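About us

Hello, and thanks for clicking the dull-looking button at the top! I'm Negin, I run the Edmont Bindery, and I've been meaning to rewrite this page for ages. The old one was two sentences and a phone number, and the phone number was wrong.

We mend books. Mostly family ones - recipe books with the spine hanging off, Bibles that have been through four generations, school atlases, the odd stamp album, a great many copies of the same three children's stories. We also run evening and weekend classes for people who'd like to learn how to do it themselves, and we make blank notebooks when it's quiet, which we sell from the shelf by the door.

How it started

I trained as a librarian and worked in one for years, and the part of the job I liked best was the mending trolley. Most people avoided it. I used to come in early to get at it. When the library service cut back and my post went, I had a modest redundancy payment, a bone folder, and a sister with a spare garage. So for the first two winters I mended books in a garage in Serberg with a fan heater on my feet (don't do this, the glue hates it and so will your ankles).

Kobina Appiah came along to a talk I gave at the local history society and stayed behind to tell me, very politely, that I was using the wrong thread. He was right. He'd done a proper apprenticeship in a trade bindery when he was young, then spent most of his life doing something else altogether, and he'd missed it. He came over the next Saturday to show me what he meant and he's been here since. The sewing on anything that leaves this building is either his or has been looked at by him, usually with a bit of a sigh.

We moved to Kyei Street when the garage stopped being big enough to turn round in. It was a curtain shop before us and the floor still has the brass measuring strip let into it along one wall, which we use all the time for cutting cloth. There's a front room where you come in and where the notebooks are, the main workroom behind, and a little back kitchen where the paste gets cooked. Please don't eat anything you find in a saucepan in there.

Who's who

Me - Negin Shojaei. I do the estimates, the paper repairs, the emails and most of the worrying.

Kobina does sewing, rounding and backing, and headbands. He also teaches the second-level class.

Randa Nassar joined us from a print shop and looks after cloth, leather and all the lettering. If your book comes back with its title on the spine nice and straight, thank Randa. She's mad about old type and will talk to you about it for as long as you let her, and I mean that as a recommendation.

Edem Frimpong is our trainee. He started on Saturdays sweeping up, then started asking questions, then started answering mine, so we took him on properly in April. He's better than I am at matching paper colours already and I've decided to be pleased about it.

What we do to a book

People often arrive a bit embarrassed, with the thing in a carrier bag and all the loose bits in an envelope. Please don't be! We like the envelope. Bring every scrap, even the crumbs of leather, because we can often put the original spine back over a new one and it's so much nicer when we can.

First we sit down with you and turn the pages and talk about what the book is for. A recipe book that's going straight back on the worktop wants strong joints and a cover that opens flat. A christening Bible that comes out twice in a decade can be treated a lot more gently. We'll tell you what we'd do, what we could leave alone, and what it costs. Sometimes the answer is a simple box and no repair at all, and boxes are cheap. We've also sent people home with a strip of cotton tape and instructions to tie the book up and stop fiddling with it.

If we go ahead, your book gets a slip with your name on and goes on the waiting shelves. Then it's cleaned with soft sponges, taken apart only as far as it needs to be, mended with Japanese paper and wheat paste, sewn again if the sewing has gone, and put back in its own covers if they'll have it. Everything we use inside can be undone with a bit of damp and patience. I feel quite strongly about this. So many of the books we see were wrecked by sticky tape, put on with love by somebody's grandad, and getting that off takes longer than all the rest.

We don't do valuations. We don't do mould on a large scale either (one mouldy book, ring us first and keep it in a sealed bag, please don't bring it in and open it on the counter). And we can't make pages that have gone missing come back, though we can leave a neat blank where they were, and a few customers have written the lost recipe in by hand from memory, which I love.

Classes

The beginners' class is where most people start. You'll make a simple sewn pamphlet, then a notebook with a hard cover, and on the last evening you mend a book of your own - a tatty one you don't mind practising on. Tools are all here. Wear something you don't mind getting paste on and bring your reading glasses if you have them, the needles are fine and the light goes early in winter.

Second level is with Kobina and you need to have done the first, or something like it elsewhere. He'll ask to see a thing you've sewn. He's very nice about it.

We also do a children's morning in the school holidays, folding and stab binding mostly, with blunt needles and a great deal of wrapping paper. Under-eights need a grown-up with them.

The beginners' class costs £30 an evening with all materials, or £20 if you're a student or out of work, and you don't have to show us anything to prove it. Just tick the box.

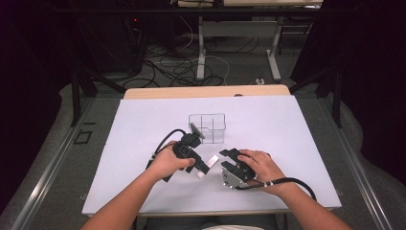 Dalibor Gajdoš wrote to us after the spring class that he had come for the mending and gone home hooked on the pasting. "I brought my mother's song book, the one with no back to it, and I was sure I'd ruin it," he said. "Kobina made me do the first joint three times on scrap board before he'd let me near it. I was cross at the time. It opens perfectly now and I've since done two more for my aunt." He did ask us to mention that the chairs are hard, so I'm mentioning it. Bring a cushion.

The Triltavell fund

A bit of everything we sell from the notebook shelf goes into a pot we call Triltavell, after the boat in a story Randa's father used to tell her. It pays for mending books for schools, small chapels, clubs and anyone else who has a book they use together and no budget for it. We've done hymn books, a bell tower's record book, a bowls club's scorebooks and a very large dictionary that lives on a lectern. If you've got something like that, write and tell us about it. There isn't a form. A photo of the spine and one of the worst page helps a lot.

Finding us

We're at the bottom end of Kyei Street, with the green door, next to the place that does keys. The bell sticks, so knock as well. There's one step up and we've got a ramp that lives behind the door - shout and Edem will put it down for you. Parking on the street is hopeless before lunch and quite easy after.

We're open Tuesday to Saturday. If you're coming a long way with a book, do email first so that one of us is free to sit down with you and look at it properly. And if you've already emailed and heard nothing for a week, please poke me. I do read them all, I'm just usually up to the elbows in paste when they arrive.

Negin

Page last updated Friday, September 5, 2025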